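The Plate Rack

The rack came with the flat. It was on the draining board when I moved in, black wire with a slotted tray under it, and the agent ticked it off on her list along with the curtain rails and the bath mat. I paid 900 up front and another 153 for the inventory, and for the second sum I got eleven pages in a plastic sleeve. Page 6 was the kitchen. Under "kitchen" it said: rack, one. Plates, four. Plate, blue. Plate, grey. Plate, yellow. Plate, white, large.

I had never lived anywhere that wrote down the colours of the plates.

Stustdale is a town where people leave for work before it gets light and come back after it has gone dark again, at least in December, which was when I arrived. I had a job at the Rolau works, on the packing side. We made up parcels for schools and nurseries. Counting cubes, threading beads, plastic ducks for the water tray. You got a sheet and a carton and you filled the one from the other. The work was not hard but my feet hurt, and for the first few weeks I came home, ate something off the blue plate, washed it, stood it in the rack and went to bed.

After a while I noticed that I always used the blue one. It was at the front, so it was the one my hand went to. The grey was behind it and the yellow behind that, and the white one was too big to stand up with the others and had to lie flat. I ate off the blue plate every night and the other three stayed exactly where the last person had left them.

I thought about the last person more than I should have. There was still post for them, addressed to the flat and not to a name. There was a hook on the back of the bathroom door put in at a height that suited somebody taller than me. In the drawer beside the cooker I found some double-sided tape, a power adapter with nothing to plug into it and a key that fitted neither door. I put the key on the windowsill and shut the drawer.

In my fourth week the letter came. The building was to be sold and the flats were to be emptied, and everything on the inventory was to be laid out in the main room for checking, with personal items kept apart. There was a Tuesday given, and a time, half past two. I asked for the afternoon off and got it without pay.

I had a folding table and I had a green mat with white lines on it which I had brought home from work when they were clearing out the old stock. I put the mat on the table and the rack on the mat.

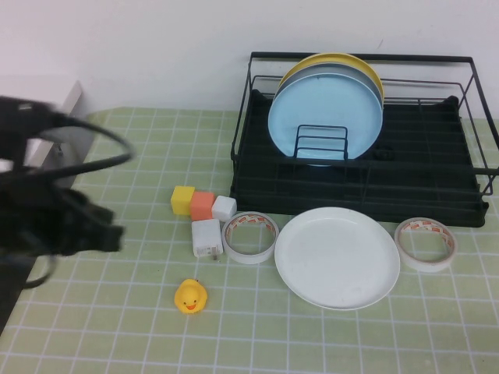
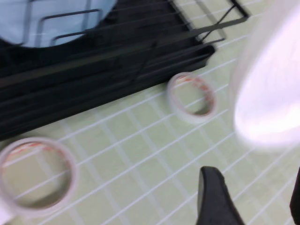

Jolanta Urbonaitė — short story writer and regular contributor

I am not good at throwing things away, so I put out what was in the drawer as well. The tape went down near the rack. Then I emptied my coat pockets, and there were three cubes and a duck from Rolau in them. I had not meant to take those. They had come loose from split bags and I had put them in my pocket to hand in at the end of a shift, and then the shift had ended. I set the cubes in a row, yellow, orange, white, and put the duck on the mat by itself.

The big white plate I laid flat in front of the rack, as it had been all along.

The woman who came was not the agent from before. She had wet shoes and took them off at the door without being asked, and she walked round the table in her socks with page 6 in her hand.

"Rack," she said, and ticked it. "Blue. Grey. Yellow. White." Four ticks. She looked at the tape. "Is that yours?"

"It was in the drawer."

"It's not on the sheet."

"No."

"Then it's yours," she said.

She did the curtain rails and the bath mat. She tried both taps. She came back to the table and looked at it again for a bit, and I thought she was going to ask about the cubes, but what she said was, "Which one did you use?"

"Sorry?"

"Of the plates. People usually use the one."

I told her the blue. She nodded and wrote nothing down.

"The last one used the grey," she said. "I did her check-in. She had it at the front."

I asked where she had gone, the last one. The woman said Skurnov, over the hills, to a sister, and that she had got her whole deposit back apart from 14 for the hook. Then she put her shoes on, which took her some time, as the laces had swollen, and she gave me a copy of the sheet with her initials at the bottom. A van would be round for the contents in the morning. I could leave it all as it was.

When she had gone I made toast. I had nothing to put it on that was not on the list, and the list had been signed. I stood there with the toast in my hand. Then I lifted the grey plate out from between the other two and ate off it, standing up by the window. It was a perfectly good plate. It was a bit heavier than the blue.

I washed it and dried it properly with a tea towel, and I put it back — at the front this time, with the blue one behind.

The van came at ten past seven. There were two men, and they carried the rack down the stairs between them with the plates still in it, which I would not have done myself. I could hear it going all the way to the street door. I went up for the mat and the folding table, and then for the drawer things, and last for the key on the windowsill. I tried it once more in the front door, in case. It did not turn. I left it in the lock for the men to find, and then I thought better of it, went back up and put it in my pocket.

On the Skurnov bus there is a shelf over the seats for bags. I had the duck in my coat. The cubes I had handed in at Rolau with my locker key, and the supervisor had dropped them in a carton without looking at them.

More short fiction
The Ferry Timetable
Two Coats and a Ladder
What the Baker Kept
Snow on the Allotments
A Room Above the Chemist

Contact us | Submissions | Copyright of each story remains with its author | Back to top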